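Heather Niven has been selling small machines to small workshops for long enough to be wary of the word "kit." When we spoke by phone on 11 June 2020, she corrected me the first time I used it.

"It's a service with some hardware in the price," she said. "If you only buy the hardware you'll have a nice pair of grippers and no idea what to do with them."

The service is called Vikberg, and Niven runs it out of a rented unit in Ulerlow with two colleagues. Customers get a pair of hand-held grippers, a small arm that takes the same fingers, and a block of days during which a Vikberg trainer works at the customer's own bench. A person does the job with the hand-held tool, over and over, and the recordings are used to teach the arm to do it. The starting price is $3,773. Extra training days are billed separately, and most customers need at least two.

The jobs are dull ones. Niven's customers sort beads, watch parts, seed samples and fishing tackle, and nearly all of them keep their stock in divided boxes with lids. Moving those boxes from shelf to bench and back takes up more of the day than people expect.

"They call us about picking up the tiny parts," Niven said. "I tell them we'll start with the box. If you can't carry the box level, everything in it ends up in the next compartment along."

Clear plastic boxes were a problem for the first year. The lids throw light back at the camera and the edges are hard to find. Obsa Fikre, who trains customers and does most of the repairs, said the early recordings were made under whatever lamps the shop happened to have.

"I used to go around switching lights off," Fikre said. "Then the customer would switch them back on after I left, and the arm had never seen that. So now we leave them on. We record with glare, without glare, in the morning, in the afternoon. It takes longer but I get fewer calls."

He asks for 400 recordings of each task before he will load anything onto the arm. One customer stopped at 259 and wanted to try it anyway. The arm managed the large boxes and kept missing the small ones, and Fikre went back for another day.

The fingers are plastic with foam pads at the tips. Fikre prefers foam to rubber for hard cases, as it gives a little and doesn't mark the surface. It also wears out. The edges go first, and he tells customers to change the pads when the grip starts to slide, whatever they look like. A spare set comes with the order, and further sets can be ordered by email.

Toshiko Minami was one of the first to pay full price. She runs Gourlay, a button and notions supplier in Tollivholm, and took delivery in February. She has a list of complaints. The manual assumes you know which way up the wrist mount goes. The software update in the spring reset her table height. The arm is slow, and she has measured it: a good packer at Gourlay moves a box in a third of the time.

"But my packers don't want to move boxes," Minami said. "They want to pack. I put the arm on it after closing and in the morning the trays are on the bench."

Her count for the last full month was 534 boxes moved. Two were dropped, both of them an older style with a loose lid. She has stopped using that style.

I asked Niven whether she would sell to a shop that handled only a few boxes a day. She said she had turned one down that week. The owner had seen a demonstration and liked it, but a cart with a shelf at the right height would have done the job.

The next version will have a lighter handle. Fikre has been testing it and says his wrist can tell the difference by lunchtime. Niven would not give a date.

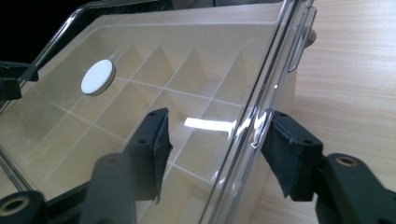 Can a shop train the arm on a new box without booking another visit?

Customers can make the recordings themselves with the hand-held gripper and send them to Vikberg, which prepares the update for the arm. A visit is only needed if the bench or the arm's mounting has changed.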